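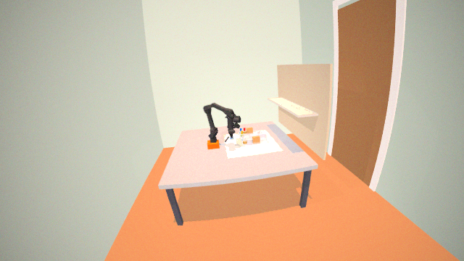
4.2 Checking a domain-randomised set

Policies for the Plostorex task are trained on rendered rooms only, so each set is checked by eye before training. Wall and floor colours are drawn per episode; an orange floor with grey-green walls is a valid draw. The arm base and the white sheet must both be in view.

1. Load the set (3573 episodes) and open the viewer.
2. Step through 200 episodes at random.
3. Reject any episode in which an object starts off the sheet.
4. If 3 or more are rejected, render the set again with a new seed.

Note: small objects blur at this resolution - do not reject for this alone.

Caution: do not change the camera pose between sets.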